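Drelton Bench Board review: a place to put everything while the computer is open
October 12, 2026

I've taken computers apart on dining tables, on a bed, on the lid of a chest freezer and, for most of last winter, on a folded bath towel. What all of those have in common is that the memory ends up under the manual, the drive ends up on top of the memory, and at some point you're on your knees with a flashlight. So when the Drelton Bench Board came up in the Wasov catalog I ordered one that same evening, and I've now used it on 13 desktop towers. I love this thing. I have complaints too, and I'll get to them, but I want to be clear about the loving first.

It's a flat board, light gray and matte, with places built into it for the parts that come out of a computer. Slots for the thin stuff, pockets for the chunky stuff, little clips along the edge, raised frames in the middle. That's the whole product! There are no lights and no app, and it doesn't fold. It weighs 700 grams on my kitchen scale, enough to keep it put when you drop a drive into place with a bit of a bump.

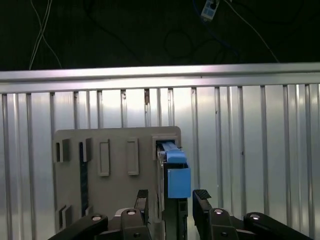
The blue piece is in the corner receptacle, upper right.

Let me start with that corner receptacle, as I ignored it for the first week and now I'd miss it more than anything else on the board. The opening faces you, so a slim part goes in from the side and you can still get hold of the end of it. I use it as the "don't forget this one" spot. Whatever has to go back in before the cover closes lives there, and my eye goes straight to it when I'm wrapping up.

The long slot took me longer to like. It's deep and dark, and on a light gray board you can't tell at a glance how far down a card is going to go. After a few tries you get a feel for it. The small clips along the left side are good for keeping a cable out of the way, although they're on the stiff side out of the box and I did worry about snapping one (I haven't so far).

The rounded corners deserve a mention too. My old parts tray had square ones and I caught my sleeve on it constantly.

Where the board really earns its spot is on a full strip-down. I work with the tower on its side, panel off, board to the left, and I go in the same order each time: drive, then memory, then whatever card is fitted, then the processor if I have to. A 3.5-inch drive stands on its edge, so it takes up hardly any room and you can read the label without picking it up. Before this I laid drives flat and then stacked things on them, and yes, I know. The raised ridges also mean you can get your fingertips around a part. With a plain tray you end up chasing a memory stick around the bottom like the last olive in the jar.

I also like that the layout makes you tidy without nagging. There's an obvious home for each shape, and if a slot that ought to be filled is empty, you look for what's missing before you close the case. On one office machine I had the side panel in my hand, glanced over, and there was a stick of memory still sitting in its slot. That alone was worth the money to me.

Now the complaints.

The screws. There's no good place for them! The pockets are too big, so a handful of case screws just slides around in the bottom. I've gone back to my magnetic dish from Plinham for those, and it sits next to the board, and it's fine, but I'd have liked one little well with a lip.

The markings. There aren't any. Five minutes with a paint pen would sort it out and I keep meaning to do it. If you share a bench with someone, label it on day one, or you'll each invent your own system.

The feet. Mine came with four stick-on rubber ones and two peeled off before the end of January. I replaced them with thicker ones from the hardware store and have had no trouble at all since then. On a smooth table you'll want good feet.

And it does take up room. With a full-size tower lying down beside it you need a proper table. It was too much for my desk, and I moved the whole operation out to the big bench, where there's space to have the board and the open case side by side with the cables hanging loose and nothing piled on anything.

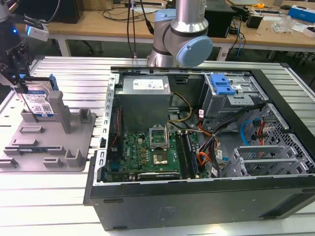

A reader who has the older Aliyu tray wrote in to ask whether this one is worth the switch, adding: "Mine has lids on the compartments and I keep losing the lids. My real question is laptops, though. Is there anything on there for the short memory sticks, or do they just fall over?"

They lean. A short stick will sit in the low slot near the front but there's a lot of slack, and I wouldn't carry the board across a room like that. For laptops I'd keep the Aliyu, lids or no lids. For desktops I'd switch tomorrow, and I'd put the Aliyu to work holding screws.

Rating: 4 out of 5. The missing point is for the screws and the feet. I've already ordered a second one for the other end of the bench.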